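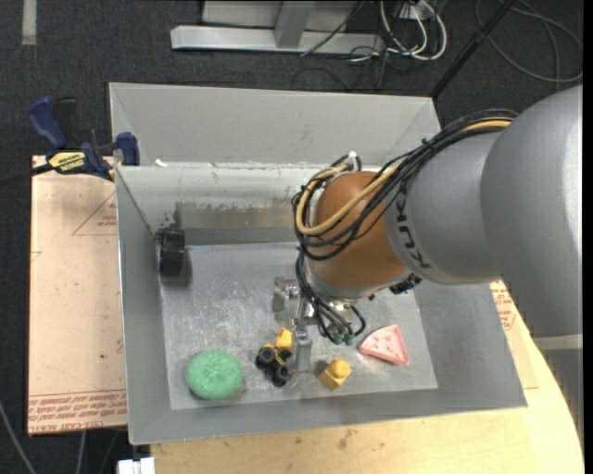
The KUKA with its gripper down in the bin, somewhere between the toy car and the watermelon.

So the bin is finally on the table and it isn't going anywhere, and I am way more pleased about that than a grown adult should be. If you read the November post you'll remember I was fighting with a plastic storage tub that slid around every time the fingers brushed the side. Metal is so much better! It's heavy, it's ugly, it already had plenty of scratches, and I can bang a gripper into it without wincing.

I got it secondhand from a place out in Lutdale that was clearing its back room (the guy also tried to sell me a drill press, and I was very nearly weak). The sloping sides were the thing I wanted. With straight walls, anything that ends up in a corner stays in a corner, and the fingers can't get in beside it. With a slope, most stuff slides back down toward the floor of the bin, at least in theory. The sponge does not slide. The sponge stays exactly where it lands, every time, and I've made my peace with it.

The blue clamp at the corner was meant to be temporary. I've been saying that for 3 weeks now. The proper plan is a pair of brackets screwed into the tabletop, but the table belongs to the shop and I'd have to ask, and meanwhile the clamp works fine. The acrylic poking out on either side still has its paper on and it's staying on until I've cut it. Every time I've peeled a sheet early I've regretted it by lunch.

People at Grundthorpe keep asking why toys. Mostly it's that they're cheap and weird shapes! The block has a knob on it, which gives the fingers something to catch or something to slip off, depending on the approach. The watermelon slice is a wedge, so squeeze it at the wrong angle and it squirts out sideways like a bar of soap. The little car has wheels, enough said. And the sponge squashes, so the gripper closes further than it expects to and then my script gets confused about whether it's holding anything.

That last one ate an entire evening. I had the "got it" check set to trip when the fingers stopped moving above a certain width, which is fine for a block and useless for a sponge. I've been keeping the logs in a little program I call Ondent (don't ask, it was late and the name was free), and out of 600 tries it says 490 ended with something in the fingers. I don't fully believe it. A chunk of those have to be sponge trouble, and I need to go back through and sort them by object before I brag to anyone.

Cables are the other ongoing saga. There's a fat bundle of black ones running along the arm and looping around the wrist, and I've retied it 2 times since the holidays. Too tight and it tugs when the wrist turns over, too loose and it droops where I don't want it. The thin wires down at the gripper make me more nervous, to be truthful, so I'm moving slowly whenever the hand goes near a wall. I'd like a proper sleeve on the whole lot. Dhillon has one in the catalog that looks right, but the shipping costs more than the sleeve, so I'm waiting until I need enough other bits to justify the order.

The shiny back wall is next on my list of annoyances. It reflects the orange part of the wrist, and I've got a hunch that's going to bother the vision side once I get it going again. I might scuff it up with a sanding pad, or hit it with some matte spray if I can find a day when the shop's empty enough that I won't gas everybody. If you've painted the inside of a metal bin and had it survive being scraped all day, please leave a comment and tell me what you used.

Posted 16 January 2020 in Workshop, Robots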